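Quick one tonight, kettle's on and I'm back in at 7.

So the care home thing. Mum's place, Podine House, has lost its regular night nurse and the agency cover changes every few days. 29 residents, 2 staff after ten. I asked how that was meant to work and got a leaflet.
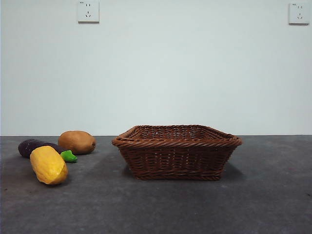

Basket and toy fruit and veg

Rang the owners, Trendudport. Forty minutes on hold, then a very polite person who said my concern had been "logged". Logged where? Didnt say. Esperanza Aguirre, whose dad is two doors down from Mum, has sent them three emails since November and had one reply — it had someone else's name at the top.

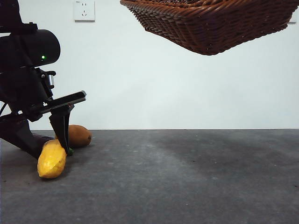

Anyway. Gonçalo Veloso on the day shift has been brilliant, credit where due. He went through Mum's tablets with me line by line and spotted the evening dose had been written up twice. Not given twice, thank god. But still.

We've got 114 names on the letter to the regulator now. If you have family at Podine or the Kumsa Road home (same owners) and want to add yours, message me before teh end of the month. 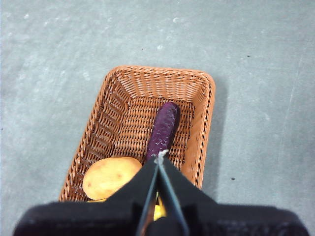
Woven basket, from above

Need to find Mum's blue cardigan before morning. More when I hear back.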